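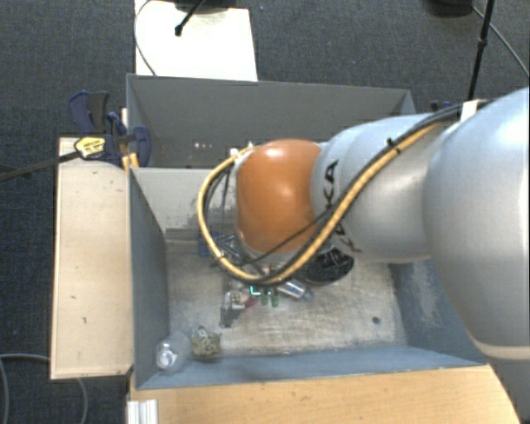

Chapter 4
Buying Things for Other People: Agency and the Trouble It Causes

Learning goals

By the end of this chapter you should be able to tell an agent from a helpful friend, explain actual and apparent authority, and say who gets stuck with the bill when the two don't match.

4.1 The matter of the garden chairs

Grigore Iordache managed the front desk of a small hotel in Lonatside. One July morning the owner, Marcelle Hamel, asked him to order 30 garden chairs from a supplier called Floltier. She was leaving for the airport at the time and said, over her shoulder, "and whatever else we need out there."

Grigore ordered 100 chairs. He also ordered a fountain.

Floltier delivered the lot and sent an invoice. Ms. Hamel returned to find her patio had taken on the character of a modest outdoor cinema, with plumbing. She offered to pay for 30 chairs. Floltier offered to see her in court. Grigore offered to work from home for a while.

Who owes what? Most students side with Ms. Hamel at once, and stay there until they are asked to be Floltier. The supplier had filled orders from Grigore for years. He used the hotel's letterhead and signed as manager, and every earlier invoice had been paid without a murmur. Was a chair seller supposed to phone the airport?

Keep your answer in pencil. We come back to the fountain in section 4.5.

4.2 Some words you will need

Principal: the person on whose behalf something is done. In our story, Ms. Hamel. The word has nothing to do with schools, and the spelling will be marked.

Agent: the person who does it. An agent can bind the principal to a contract with someone else, a remarkable power to hand to anyone on your way out the door.

Third party: everyone's favourite victim. In this case, Floltier.

Actual authority: what the principal really told the agent to do, together with whatever is reasonably needed to get it done. If you send someone to buy a piano, you have probably agreed to have it delivered.

Apparent authority: what the principal has led the third party to believe the agent may do. Note who must do the leading. An agent can't create apparent authority simply by sounding sure of himself, although a great many have tried.

4.3 Why we put up with it

A world without agents would be tidy and very slow. Ms. Hamel would have to buy every bar of soap in person. A company would be worse off still, as it has no hands to sign with and no mouth to haggle with, and must do all its business through people who have both. So the law lets us act through others, and then spends a good deal of its working day sorting out what they did.

Before reading on, write down what Ms. Hamel could have said at the door that would have spared her the fountain. Try to do it in one sentence. She had a plane to catch.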